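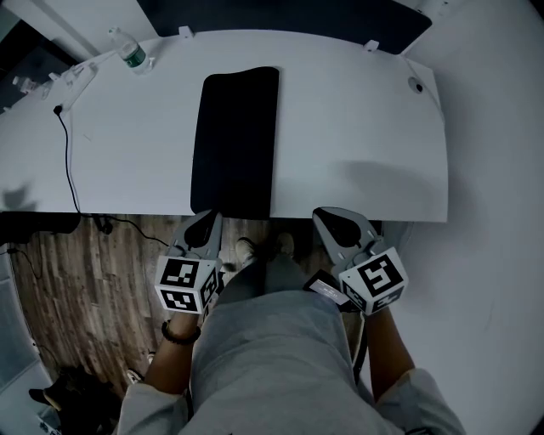 Heft 3, Seite 189

30.6.19

So, nachdem ich jetzt zum zweiten Mal gefragt worden bin, wo eigentlich unsere Regeln für die Handgreifer stehen: nirgends. Also schreibe ich sie hier rein, so wie wir sie seit November mehr oder weniger leben, und wer was dagegen hat, kritzelt bitte an den Rand (lesbar, Leopoldo!).

Grundhaltung vor jeder Aufnahme: sitzen, beide Greifer auf gleicher Höhe knapp vor der Tischkante, Finger zum Tisch. Erst wenn beide Würfel ruhig stehen, wird gestartet. Ich hab mir angewöhnt, dabei einmal langsam auszuatmen, klingt albern, hilft aber wirklich gegen das Zittern am Anfang. Arellano macht das im Stehen, das geht bei seiner Größe wohl auch, aber dann passen seine Startposen nicht zu meinen und ich muss hinterher alles in Drorneck umrechnen. Also bitte: sitzen!

Würfel. Die Codes bleiben frei, Punkt. Keine Finger drauf, kein Klebeband, kein Ärmel davor. Wer lange Ärmel trägt, schiebt sie hoch. Schmuck am Handgelenk habe ich bisher durchgehen lassen, solange nichts am Würfel klappert. Im alten Minusa-Merkblatt steht, er muss ab, und eigentlich müssten wir uns da mal entscheiden. Ich wäre für lassen, aber im Protokoll vermerken. Einen verkratzten Würfel nicht mit Filzstift nachmalen (ja, das gab's), einfach tauschen, Ersatz liegt in der Khalaf-Kiste.
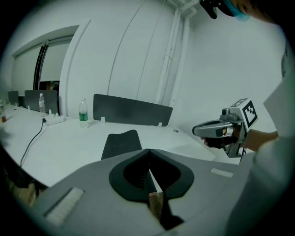 Abb. 2: Rechter Greifer mit Markerwürfel, aus der Sicht des anderen Greifers. Hinten die Trennwände.

Kabel. Mein Lieblingsthema. Die Steckdosenleiste liegt bei uns auf dem Tisch, und das Kabel geht vorne über die Kante runter. Ich finde das nicht schön, und in der Temo-Hausregel, die wir uns irgendwann mal als Vorbild genommen haben, steht klipp und klar »Zuleitungen nach hinten«. Vorschlag: Leiste hinter die Trennwand, Leitung durch die Kabeldurchführung rechts, und was am Boden liegt, wird gebündelt. Solange das nicht gemacht ist, gilt wenigstens: Arbeitsbereich bleibt auf der Matte, und niemand zieht mit dem Greifer über das Kabel hinweg. Füße bitte auch nicht in die Schlaufen stellen!

Flaschen. Wasser am Platz ist erlaubt, ich trink ja selber ständig. Aber Deckel drauf, und nicht neben die Leiste. Das mit dem Abstand zur Leiste nehmen wir bisher alle miteinander nicht ernst, ich auch nicht. Durchsichtiges Plastik mag das Tracking außerdem nicht besonders, wenn es mitten im Arbeitsbereich steht, also nach hinten an die Trennwand oder gleich auf den Boden.

Pausen. Nach 10 Durchgängen Greifer ablegen, Hände ausschütteln, dann erst weiter. Leopoldo hat neulich über 2 Stunden am Stück durchgezogen und war ganz stolz, aber die letzten Aufnahmen waren unbrauchbar, weil die Finger nur noch halb zugingen. Seine, nicht die vom Greifer. Die Pause zählt auch nicht als Pause, wenn man dabei Mails beantwortet.

Anzeige am rechten Greifer vor jedem Durchgang lesen, richtig lesen, die Schrift ist winzig. Bei Fehlermeldung nicht weitermachen und hoffen, sondern neu starten und die Uhrzeit aufschreiben. Filz an den Greifern einmal pro Woche anschauen. Wenn er ausfranst oder sich löst: tauschen und auf der Liste abhaken.

Offen:
Schmuck ja/nein (siehe oben)
Leiste umziehen, wer hat lange Kabelbinder?
Startpose als Markierung auf die Matte kleben? Wäre mir recht, aber dann in Drorneck neu einmessen, und das mach ich nicht allein
Minusa-Merkblatt ist veraltet, rausnehmen oder überarbeiten
Leopoldo fragen, ob er die Temo-Regel noch als Datei hat, ich finde nur den Ausdruck, und auf dem fehlt die Rückseite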